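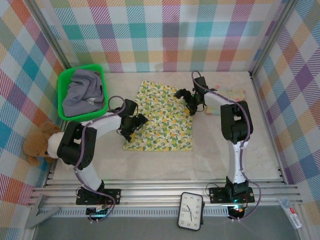
Section 4. Recording your first cloth task

By now you've got both follower arms bolted to the rail and you've run the homing routine from Section 3. If you skipped homing because the arms looked straight enough, please go back. I did the same thing on my first Rulden bench and spent an evening chasing a gripper that closed an inch to the left of everything I pointed it at.

I'm going to use folding a cloth for this section. It's forgiving (you can't break a cloth), it needs both arms, and you'll find out fast whether your remote control is set up well.

4.1 Before you start

You'll need both leader handles plugged into the Hollis box, the recording software open, and a square of light fabric. Patterned is better than plain, in my experience, as the cameras have an easier time telling which way the cloth is turned. Keep a basket of spare cloths inside the walls if you like. I do, so I'm not getting up every few minutes.

Fabric panels on the three walls are fine. Pull them tight and clip them to the back posts. A panel that sags will move whenever somebody walks by, and you'll get that movement in every recording.

CAUTION: Keep your hands out of the workspace whenever the handles are live. The arms copy the handles right away, and if you bump one with your elbow while you're straightening the cloth, the gripper is coming with it. Press Pause first. Every time!

4.2 Checking the cables

1. Follow the cable on each arm from the wrist down to the base. You want a loose loop near the wrist, big enough that the gripper can turn all the way both ways without tugging.

2. Let the extra hang beside the base. Don't zip-tie it to the lower link. I know it looks neater, but a tied cable pulls on the wrist connector when the elbow opens up.

3. Swing each arm slowly through its full reach using the handles and watch the slack the whole time. If it catches on the rail, stop and move it.

4.3 Lining up the handles

1. With the software paused, set both handles to about the same pose as the arms. It doesn't have to be perfect.

2. Press Match. Each arm creeps to meet its handle at low speed. If one of them lurches, let go, press Stop, and run Match again from a closer pose.

3. Open and close each trigger a couple of times. The jaws should follow without a noticeable delay.

Note: The speed limit ships at 200. Leave it at 100 until you've got a full day of recordings behind you. I still run at 100 for anything soft, and my folds come out better for it.

4.4 Recording the fold

1. Press Pause and lay the cloth flat in the middle of the floor, where both grippers can get to it. Take your hands out.

2. Bring the grippers up over the cloth, one on each side, with the jaws open. Use this as your starting pose for every take. The robot learns from where you begin as much as from what you do after.

3. Press Record and wait for the beep.

4. Lower both grippers onto the two far corners and pinch. Go for a small bite of fabric. If you grab a big handful, you'll leave a lump that you can't smooth out later.

5. Lift together, then bring both corners toward you and set them down on the near edge. Try to keep your hands level. It feels like folding a towel while wearing oven mitts, and it does get easier.

6. Let go, raise both grippers clear, and use one arm to fold the cloth in half again from the side.

7. Go back to the starting pose and press Record again to stop.

If you fumble a corner, keep going and fix it. A take where you drop the cloth and pick it up again is worth keeping, and I mark mine with the Recovery tag so I can find them later. What you should throw away is any take where you froze for a long time wondering what to do. Those long waits teach the robot to wait too (ask me how I know).

4.5 Saving and resetting

1. Press K to keep the take or D to drop it. The counter only goes up when you keep one.

2. Press Pause, shake out the cloth, and lay it down again at a slightly different angle.

3. Repeat. For one kind of cloth I'd plan on 100 good takes before you train anything. My own set for the Zircombe demo got up to 957, but that was spread over a lot of evenings and several fabrics.

4. Take a break when your folds start getting sloppy. Your tired takes go into the training set along with the good ones.

4.6 If something's off

Jaws close but the cloth slips out: clean the pads with a damp rag and let them dry. If that doesn't help, raise the grip setting by 2 and try again.

One arm trails behind the other: look for a loose plug at the Hollis box before you touch any settings.

Error 957 on the screen: the software lost a handle. Unplug it, plug it back in, and run Match from 4.3.

Playing your takes back on the arms and getting the files ready for the Musel trainer are both in Section 5.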